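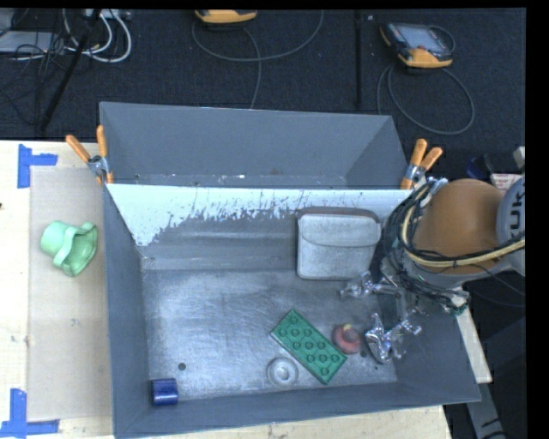 Oltonside Growing Spaces: Container policy for hardstanding plots, open for comment

oltonside_plots_office wrote:
Tenants of the hardstanding plots are invited to comment on the draft container policy before it is put to the landlord. The present rules were written when all plots were open ground and make no mention of planters. The draft permits wooden, plastic, clay and metal containers, subject to a minimum soil depth and adequate drainage. Second-hand metal bins, such as a grey pair with a scratched floor and a small round hole low on one side, would be allowed under clause 4, though one hole of that size would not meet the drainage standard and more would have to be drilled. Containers placed side by side must be fixed to one another. Spring clamps of the orange-handled sort may be used while a row is being set out, but not as a permanent fixing. Comments should be posted in this thread and should give the clause number where possible.

hardstanding_tenant_67 wrote:
I write in support of the draft in general, with one reservation concerning clause 4. Metal containers heat up considerably on the south side of the site, where there is no shade after midday. I lost an entire sowing of lettuce in a metal trough last summer, while the same seed in a timber box two paces away was perfectly sound. I would ask that the policy advise tenants to line metal containers, or to restrict them to the north row.

brusten_lane_grower wrote:
With respect to the previous contributor, I do not consider this a matter for policy. A tenant who chooses a metal container accepts the consequences. I have grown beetroot, chard and spring onions in metal for several seasons and have found that a morning watering and a layer of straw are sufficient. Advice of this kind belongs in the newsletter.

hardstanding_tenant_67 wrote:
I did say "advise". I have no wish to see anything prohibited. The restriction to the north row was offered as an alternative and I am content to withdraw it.

wirau_beans wrote:
May I raise clause 6, which sets a minimum soil depth of 50 cm for all containers? This is excessive for salad crops and herbs, and it would rule out most of the planters now in use. It would also make each container extremely heavy, and expensive to fill. I received a quotation from Echeverri for bagged topsoil to bring my whole plot up to the proposed depth, and the total was £2,139 before delivery. I cannot believe that this was the intention.

oltonside_plots_office wrote:
The office thanks wirau_beans for this observation. The depth in clause 6 was taken from the guidance for fruit bushes and was applied to all crops in error. The clause will be redrafted with separate depths for salad and herbs, for root crops, and for bushes. Suggested figures are welcome.

brusten_lane_grower wrote:
For salad and herbs, a hand's depth is ample. For carrots I would ask for rather more, depending on the variety. The short round ones manage in almost anything. Parsnips should not be attempted in containers at all, in my opinion.

late_frost wrote:
I must disagree regarding parsnips. I have grown them in a length of upright drainpipe filled with sieved compost and they were straighter than any I have lifted from open ground. They were sown in February under fleece. The difficulty is keeping the lower half of the pipe moist, for which I pour slowly and return a few minutes later to pour again.

brusten_lane_grower wrote:
I stand corrected on the possibility, if not on the wisdom of it. I would add that sowing in February on this site is optimistic. The wind comes straight across from the Brusten side and seedlings are regularly flattened.

wirau_beans wrote:
Could we return to the clauses, please. On drainage, clause 5 asks for holes "at regular intervals" but gives no size or spacing. Tenants will interpret this very differently. I drilled 9 holes in a planter of ordinary length and it still stood full of water after heavy rain, the reason being that they had become blocked with fine soil. Broken crocks over the holes did not help. A piece of old net curtain did.

late_frost wrote:
I support the request for a stated spacing. I would also ask that containers be raised on battens or feet. Holes in the base are of little use when the base sits flat upon concrete.

hardstanding_tenant_67 wrote:
Agreed as to feet. I would not agree to battens being compulsory, as they rot, and slugs gather beneath them. Tile offcuts serve equally well.

oltonside_plots_office wrote:
Clause 5 will be amended to include a hole size, a spacing and a requirement that containers be lifted clear of the surface. The material used to lift them will be left to the tenant. Second-hand containers with sharp edges or loose flaking must be made good before they are brought on to the site, and this will be added to clause 4. The revised draft will be available at the gate office from Monday.

wirau_beans wrote:
Thank you. Will existing planters be given a period in which to comply?

oltonside_plots_office wrote:
Yes. Existing planters may remain as they are until the end of the growing season.

Contact the plots office | Copyright Oltonside Growing Spaces | Back to top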